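Handling Soft Things, Unit 5: Grasp Detection and When to Believe It

Reading: chapter on contact sensing in the course pack, plus the two pages Dagmar Pešek added in March after the lab fell out over what "closed" means. Bring the Drutis log viewer, already installed. Installing it during the session is a popular choice and a poor one.

1. Where we left off

Unit 4 ended with a pick planner that takes a depth image and hands back a point, an approach direction and a score. The score is a number between zero and one, and you have all learned by now that it is mostly a measure of the planner's self-esteem. Today's question is what the software should do after the fingers close.

With a rigid part the answer is easy. You command the fingers shut, they stop early, and the gap that remains is the width of the part. The old Turnex driver reports this as GRASP_OK and for steel brackets it is right nearly every time. Cloth ruins this. A single layer of shirt cotton leaves a gap smaller than the encoder noise, so the driver calls a good grasp a miss. A bunched sleeve leaves a nice wide gap, so it calls anything at all a triumph.

2. Three signals, none of them good

Finger gap. Cheap, always there, nearly useless on thin cloth. Keep it anyway.

Motor current. Rises when the fingers press on something, including each other. Log it with the gap or you can't tell the two cases apart.

Wrist view. Look between the tips and ask whether there is cloth there. Slow, and it depends on the light, but it is the only one of the three that knows what a garment is.
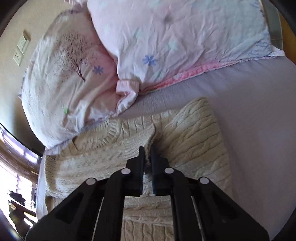
The visual check in our stack is a small classifier that runs on a crop between the fingertips and returns one of three labels: empty, held, unsure. It was trained on 2694 crops, and 441 of those were thrown back by Zdislava Jireš for having the wrong label, which tells you how clear the question is to people. Knitwear is the friendly case. With the cable-knit sweater, the pinched edge stands up as a thin, wavy ridge between the jaws, and there is a shadow beside it, so the crop has something to work with. Note also that the sweater carries on underneath the gripper. A crop set too tall takes in that lower knit as well, and then "cloth in the crop" is true whether or not the fingers have hold of anything. Keep the crop at the tips.

The printed pillows are worth a thought too. If your segmentation splits garment from background by texture alone, a flower print has plenty of texture. Šindelář's segmenter, which we used last year, was very fond of flowers.

3. Putting the signals together

Do not average them. The Gratstead group averaged them, and got a system that was mildly confident about everything. Use a short state machine:

CLOSING: fingers moving, ignore all signals.
SETTLE: fingers stopped, wait 142 ms, then read gap and current.
CHECK: run the classifier on the wrist view.
LIFT_TEST: raise slowly, run the classifier again.
HELD or RETRY: decide, and write down why.

The lift test does most of the real work. A crop taken before lifting can show cloth resting against the pads. A second crop, taken clear of the bed, is much harder to fool. If the two disagree, believe the second one and log both.

RETRY is allowed three times. After that the planner must choose a new point. Without this limit, last year's demo tried the same collar until the room booking ran out.

4. For the lab

Replay the supplied logs and plot gap against current, colored by final label. Then write the transition out of SETTLE yourself. Handle the case where the camera message arrives late - it will arrive late - by checking its time stamp against the moment the fingers stopped. An old picture of a good grasp is still an old picture.

Hand in the plot, the code and one paragraph on a run your version gets wrong. If you can't find one, run more logs.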